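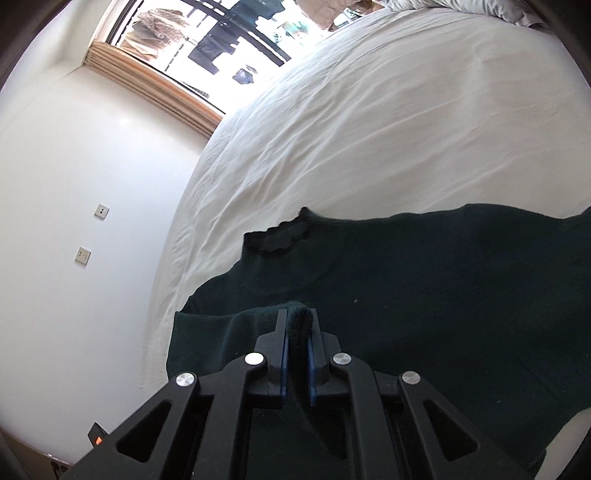 Bronwyn reckons the mask isn't the problem at all, it's the clock, and I should stop fiddling with thresholds until both grippers agree on what time it is.

So that was the first message of the morning, before I'd even got the kettle on. She may well be right (she usually is about timestamps, it's annoying) but I'd already opened the segmenter config and I'm stubborn, so the mask got the morning and the clock got the afternoon.

June 30, 2018, for the record. End of the financial year and I've spent it on a green jumper.

Okay, the mask. The trouble with a dark green jumper is that in the middle of it, where the light drops off, the green goes nearly navy, and the fingers are dark grey, and the linkage is black, and as far as the segmenter is concerned that's one big happy animal. Every time the fingers close on a ridge of cloth the garment mask leaks straight down one of the arms. Then the planner gets told the jumper has grown a leg, and it very sensibly plans a fold for the leg. I watched it do that over and over in Dradach with the overlay on, and got the giggles somewhere in the middle.

What I ended up doing is embarrassingly simple. The gripper never moves relative to its own camera except for opening and closing, so I don't need to *find* it in the picture, I only need to know how wide the jaw is and look up the matching silhouette. Subtract that first, segment second. Eduard Kolář suggested exactly this in May and I told him it was a hack! It is a hack. It's forty-odd lines including the comments and the leak is gone on every clip I've tried. I'll have to tell him, I suppose.

The lookup keys off the blue pads, by the way, and not off the reported jaw width. The blue is easy to pick out against the cloth, it stays put on the inside of each finger, and the distance between the strips gives me the opening straight from the image. The reported width lags. (Which, yes Bronwyn, is a clue about the clock. I know. I got there eventually.)

One thing that went sideways: the window. There's so much daylight pouring in at one end of the bed that exposure swings whenever the tool tips towards it, and the cloth goes from green to basically nothing. I tried a per-frame gamma correction and it made the lint sparkle and everything else look like soup. Took it out. Locked exposure on the next lot, I think, and let the window blow out. We don't need the window.

Lint! Forgot to write this down properly and it's the best bit of the day. A plain knit has hardly any texture to track from one frame to the next, so the optical flow just slides about on it. But the jumper has little pale specks on it, and the specks travel with the cloth. I put a plain old corner tracker on them, nothing learned, nothing clever, and it holds on beautifully until the cloth folds over on itself. When a speck disappears under a fold that tells you something too. I'd been about to go over the whole thing with a sticky roller and now I'm guarding it like a museum piece. It obviously won't work on a clean jumper, so it's not a method, but as a check on the real tracker it's terrific.

Ate lunch standing up. Leftover dhal. 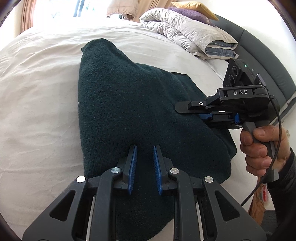 **Clocks**

Right, so, the afternoon, in which Bronwyn Brunton was right.

With a single gripper you can get away with murder, timing-wise. Camera and jaw are off by a bit, so what, the policy learns the bit. Once there's a second one over the same cloth, each with its own idea of when now is, the errors stop being polite. I had clips where according to the merged log the second jaw closed, and the fabric between them had gone tight *before* it closed. The Eynon planner reads that as cloth that moves on its own, so it leaves a great big safety margin around everything and won't commit to a two-handed pull. I'd been blaming the margin setting for weeks.

I wanted one event that both cameras can see. Clapping the fingers together works in theory, but when you're holding the things you never clap them quite squarely and you end up arguing with yourself over which frame counts. What worked far better was using the cloth. Whenever both sides are on the same piece of fabric and one moves, the other view sees the tug as well. Take the speck motion from one, take it from the other, slide them past each other until they line up. Classic cross-correlation, first-year stuff, and the peak is lovely and sharp.

The offset came out at about 28 milliseconds. I'd have sworn it was drift, I really would, I'd told everyone it was drift. But it sits at the same value at the start of a clip and at the end, so it's a fixed lag, and I reckon it's in my own merge script where I stamp one stream on arrival and the other from its header. I wrote that. There's a comment above it in my own words saying "fine for now".

Fixed it, re-ran the merge overnight set from the start. Numbers, so I don't have to go digging again:

- clips in the set: 147
- clips where the planner now accepts the merged contact order: 129
- crashes: 2, same cause, an empty mask when the jaw's fully covered by cloth

I haven't looked at the ones it still rejects, other than skimming thumbnails in Dradach. A fair few seem to be the flopped-over sleeve business, see further down. The crash I can fix on Monday-ish brain, not tonight brain. Note to self: return the last good mask and *flag it*, don't just quietly return the last good mask like you did with the Tondthorpe towels.

Rang Bronwyn to tell her. She didn't gloat, she asked whether I'd written a test for it. I had not. I have now! It makes up two streams with a known lag, shoves them through the merge and checks the lag comes back out. I also broke it on purpose to make sure it goes red, and it went red.

While I was in there I tidied the Dradach timeline as well, because I couldn't stand it any longer. Both streams now scrub together from one slider and the contact events show up as little ticks underneath. Colours are hideous. Eduard can complain about the colours, he likes having something.
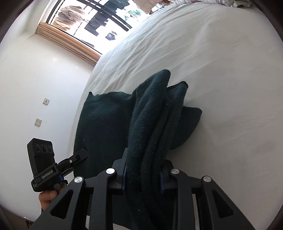 *Sleeve end folded over, jumper pinched up off the sheet.*

The sleeve is what I'll be chewing on over the weekend away in Nudstead, where I've promised not to bring the laptop (I'm bringing the notebook, it's different).

Say you want the planner to know which bit of cloth it's got hold of. On a flat jumper that's easy enough: find the neckline, the ribbing is a decent landmark, then work out shoulder, sleeve, body from there. Pick some of it up and the picture falls apart. You get a bunched-up column of knit with an end flopping off to one side, and the keypoint model very confidently calls the floppy end a hem. Then the body, which is lying there quite innocently, gets relabelled to match. One bad point and it rearranges the whole garment around it.

I had a go at making it keep its labels from the last flat frame and only update the ones it can trace through the specks. Rough as guts so far, but on the clips I tried by hand the body labels stay put and only the sleeve goes vague, and vague is what I want! I'd much prefer Eynon to hear "don't know, ask the other camera" than get a firm wrong answer. The second view often has the neckline when the first has lost it, so if the streams line up (and now they do) you can borrow it across.

The snag is the planner has no way to take a "don't know". A keypoint has to be somewhere. I could feed it a wide covariance and hope, or I could add a proper visibility field, which means touching the message format, which means Eduard's converter breaks and mine breaks and so does whatever's still running at the Tondthorpe end. I want the field. I'll draft it and send it round and see who yells.

Other bits, before I forget:

The silhouette lookup assumes my own gripper is at the bottom of the view. It does nothing at all about the *other* one wandering in from the side, hand and cable and all. That one does need finding properly. For now I've put it in as an ignore region drawn manually on a dozen clips, to see how much it matters. Quite a lot, going by the first few.

Pins on the linkage flare white in the window light and the speck tracker grabs them. Masked out with the silhouette now, but only after I'd spent ages admiring a speck that never moved.

Need to push the branch. Need to rename the branch, it's called "jumper-leg".

Knees are sore from leaning on the bed frame. Bronwyn wants the offset plot by tonight so I'd better go and label the axes.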